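Water Charges at the Atallah Allotments

Members will be aware that the site at Atallah moved to metered water in June. The first bill came to 548 pounds, against 885 for the same period under the old fixed charge. I set out below how the saving was made.

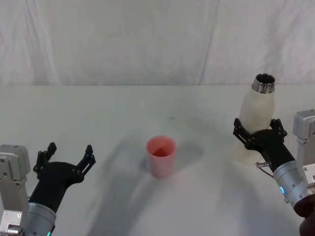 Two new butts were fitted beside the Brosora shed, each holding 2,000 litres. Plot holders are asked to draw from these first and to use the mains tap only when both are low. Hoses may not be left running.

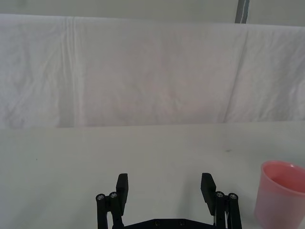 Seedlings require separate mention, as they are easily given too much. A light watering before 9 a.m. is sufficient in most weeks. I prefer to raise mine indoors on a plain white surface like the one shown, as spilt compost is easily noticed and swept up. The Gellum tomatoes may be planted out once the nights are mild.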